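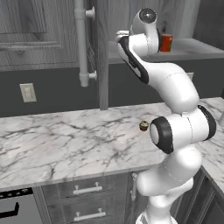
Der Reifenabbau entscheide auf dieser Strecke mehr als die Motorleistung, meint Stavros Lazaridis, und wer das im Qualifying ignoriere, zahle ab Runde 12 dafür. Die Daten aus dem Langstreckenlauf in Clisden stützen diese Einschätzung zumindest teilweise.

Der Kurs ist 3 Kilometer lang und besteht im Mittelteil fast nur aus Rechtskurven. Das linke Vorderrad trägt dort den größten Teil der Querlast. Liapis fuhr im Mai mit erhöhtem negativem Sturz und gewann auf den ersten Runden Zeit, verlor sie aber bis zum Stint-Ende vollständig. Die Innenschulter überhitzte, das Fahrzeug schob über die Vorderachse, und der Fahrer musste den Bremspunkt vor der Haarnadel nach vorn verlegen.

Nevex wählte den umgekehrten Weg: weniger Sturz, weichere Stabilisatoren vorn, höherer Luftdruck hinten. Auf eine Runde fehlte damit der Anschluss an die Spitze. Im Rennen blieb die Streuung der Rundenzeiten jedoch gering, und der Satz hielt 18 Runden - sechs mehr als bei Liapis.

Beim Kraftstoff sind die Unterschiede kleiner. Beide Teams fahren mit vergleichbarem Tankvolumen und heben vor der Haarnadel früh den Fuß vom Gas. Das spart Kraftstoff und senkt die Bremstemperatur, kostet aber Position, sobald ein Gegner im Windschatten liegt. In Stidov, wo die Gerade länger ist, lässt sich diese Technik nur hinter dem Safety Car sinnvoll anwenden.

Offen ist die Frage des Asphalts. Der neue Belag zwischen Start und erster Kurve ist feinkörniger als der alte und baut Gummi langsamer auf. In den freien Trainings lag der Grip dort noch deutlich unter dem Niveau der übrigen Strecke. Wer von der Innenseite startet, muss die Kupplung entsprechend vorsichtig dosieren.

Liapis will für das nächste Rennen einen Kompromiss beim Sturz erproben und den Dämpfern vorn mehr Zugstufe geben. Bei Nevex bleibt das Grundsetup unverändert, lediglich die Bremsbelüftung wird verkleinert.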